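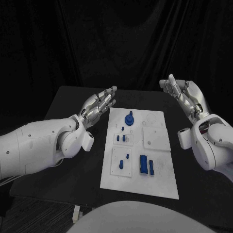
Can a robot do the jobs people do with their hands yet? Some of them, slowly, and mostly when the parts have been laid out on a table first.

I have been asked this a lot since I started at the packing plant in Clostetport, usually by people who would like the washing-up done. The video clips make it look closer than it is. A clip is a minute long and a shift is eight hours.

A board with pegs, blocks and round holes is a fair place to begin. Picking up a short peg and standing it in a hole sounds like nothing, and a toddler will do it for fun. For a pair of jointed hands it means finding the peg, closing the fingers without knocking it over, lining it up and letting go at the right moment. Blocks and knobs each want a different grip. Two hands help, but then they have to keep out of each other's way.

At work we have one arm from Tralton on the end of line 2. It has a suction cup where you might expect fingers, and it lifts flat cartons on to a pallet. It does 304 an hour and has done since May. I have no complaints about it. Give it a carton with a dented lid, though, and it stops and flashes until someone walks over. Last month we logged 212 of those stops. Most took a few seconds to clear, but somebody still had to be there.

Home is harder again. My kitchen drawer has a potato peeler, loose batteries, string and a tape measure in it, and none of them is ever where it was the day before. The same goes for laundry. I read a long piece from a small firm called Zisis on folding towels, and they were quite open that shirts were a different matter.

What I would pay for now is something dull. Akbulut, who supply our shelving, have started selling a trolley that follows you down the aisle and carries the heavy boxes. It has no hands at all. I tried one on Friday and it saved my back on the long run to bay 877.

So I will be doing my own dishes for a while yet - and the peeler can stay where it is, under the string.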